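Hábitos de consumo de café y té entre estudiantes residentes
Informe final de proyecto, asignatura de Métodos de Investigación Social
Tutor: Hafþór Egilsson

1. Introducción

El trabajo estudia cuándo y dónde toman café o té los estudiantes de la residencia Birau, y si el lugar elegido influye en el tiempo que dedican a la pausa. El tema salió de una práctica anterior sobre horarios de estudio, en la que muchas respuestas mencionaban la bebida caliente como forma de separar una tarea de otra. En aquella práctica no se preguntó por el lugar, y esa falta es la que se intenta cubrir aquí.

2. Método

Se pasó un cuestionario en papel a los residentes durante el mes de enero. Se recogieron 136 cuestionarios válidos. Además, 49 personas aceptaron llevar un diario de pausas, en el que anotaban la hora, la bebida, el sitio y si estaban solas o acompañadas. Entre todos los diarios suman 486 pausas. Una de ellas no indicaba el lugar y se dejó fuera del análisis, que queda en 485.

Las pausas se clasificaron según el lugar: habitación, cocina de planta, sala común y cafetería Cumeck, que está en la planta baja del edificio vecino. Las tomadas de camino a clase se pusieron en una categoría aparte. La clasificación la hicieron dos miembros del grupo por separado y después se compararon los resultados. Las diferencias se resolvieron leyendo otra vez la anotación original.

3. El lugar de la pausa

La cocina de planta es el lugar más repetido en los diarios. Los encuestados la prefieren por la cercanía y porque permite usar taza propia. La cafetería aparece sobre todo por la mañana, antes de la primera clase, y casi siempre en compañía. Las pausas en la habitación son más largas, pero muchos de los que las anotan siguen estudiando mientras beben, así que su duración no se puede comparar directamente con las demás.

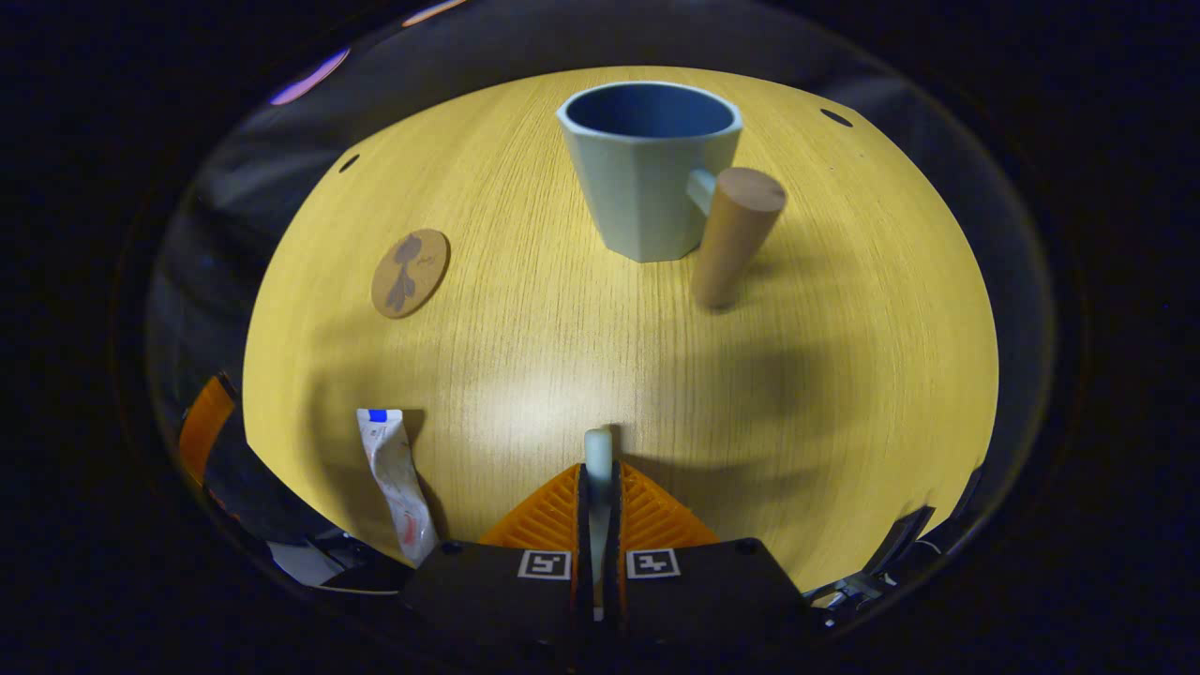
Mesa de madera clara.
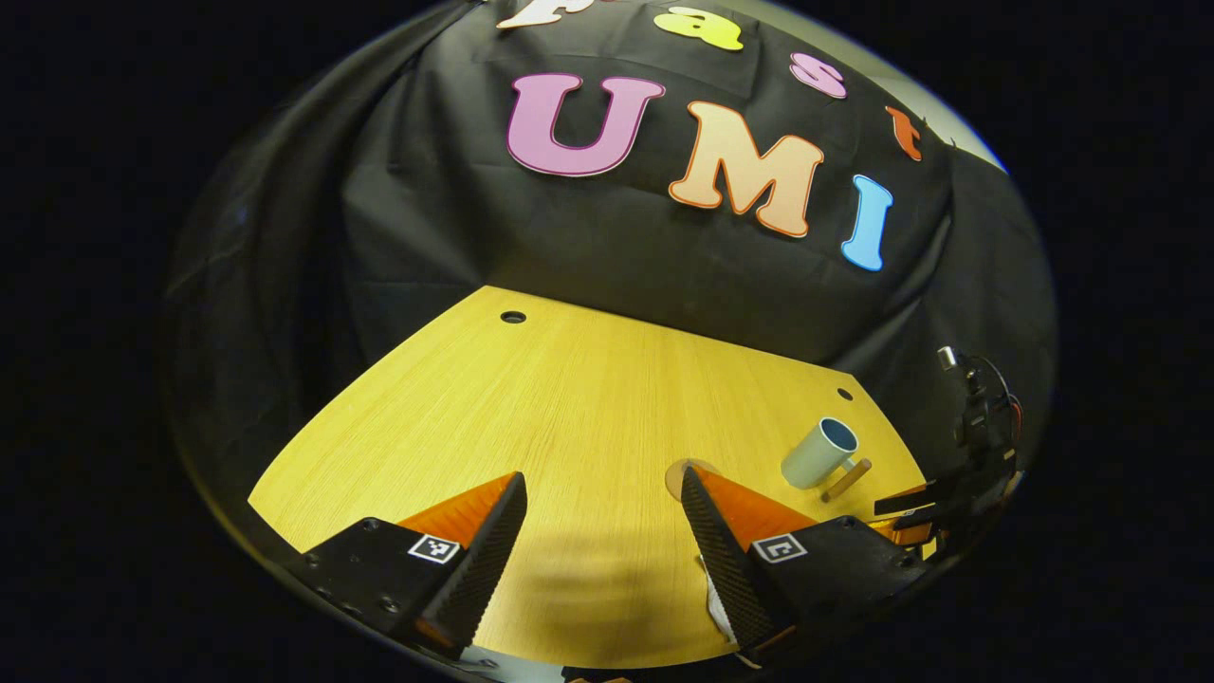 En las preguntas abiertas se repite la queja por la falta de sitio en las cocinas entre las ocho y las nueve de la mañana. Varios residentes de la planta Pustport dicen que a esa hora bajan directamente a la cafetería aunque les salga más caro. Por la tarde el problema desaparece y las pausas se reparten mejor.

4. Café o té

El café domina hasta el mediodía. A partir de las seis de la tarde el té pasa a ser la bebida más anotada, también entre quienes se declaran bebedores de café. El motivo más citado es el sueño. En época de exámenes, según los propios encuestados, esta costumbre se pierde y el café se alarga hasta la noche.

5. Limitaciones

El diario depende de la constancia de cada persona. En la segunda semana hay menos anotaciones y no sabemos si hubo menos pausas o menos ganas de apuntarlas. Tampoco se incluyó a los residentes del edificio Mahmoud, que tienen otro horario de comedor. Para una continuación convendría acortar el diario a una semana y preguntar también por el precio.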